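Hiring an off-duty officer for a one-night event: who do I call, and who pays the insurance?

Posted by Muireann Mulligan

Hi all! I'm putting on a fundraiser dinner at a rented hall in Walville next April (200 tickets, cash bar, silent auction) and the hall's contract says I need "licensed security or a sworn officer on site until close." My brother-in-law says just get an off-duty cop and be done with it. My friend who ran a similar dinner used a guard company called Nastel and was happy enough, but she didn't have a bar.

So I'm stuck. Do I call the police department directly, or do I find an officer and pay them myself? And if somebody gets hurt, does that land on me? The hall manager just keeps reading me the same line of the contract. I'd love to hear from anyone who has been through it.

Jarlath Doherty

I've booked officers for our club's events for years, so I'll tell you how it goes in my town and you can check it against yours. Call the department's non-emergency number and ask for whoever handles extra-duty details. Please don't make a side deal with an officer you know. A lot of departments won't allow it, and if the job wasn't approved you can end up with a real mess over who covers an injury.

They'll send you a form. Mine asks for the hours, the headcount, whether there's alcohol, and a contact who'll be there all night. We pay a 3 hour minimum per officer even if everybody goes home early, and I have to turn the form in 5 weeks ahead. With a bar and that many guests they may tell you to take two officers, so budget for it before you argue with anyone! 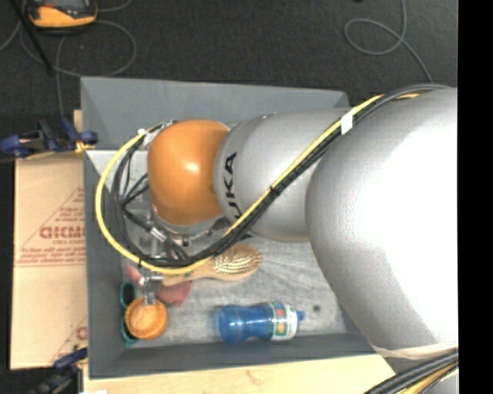 On the insurance, ask the department in writing whether their workers' comp covers the officer while he's on your job. Some say yes, some want you to carry it. Then call whoever is writing your event policy and read them the answer. My agent added a line to ours for 34 dollars, and I slept better.

Dexter Abernathy

Guards are cheaper. Just make sure they're licensed.

Fergal Buckley

What Jarlath said, plus ask what the officer will and won't do. Ours was great about the parking lot and walked people to their cars, but he wouldn't check tickets or carry out a guest for being rude, and I'd sort of assumed he would. We ended up with one officer and two guards on the door and that worked fine for us. Also get the hall manager to email you that either one meets the contract, so you aren't having that talk at the door on the night.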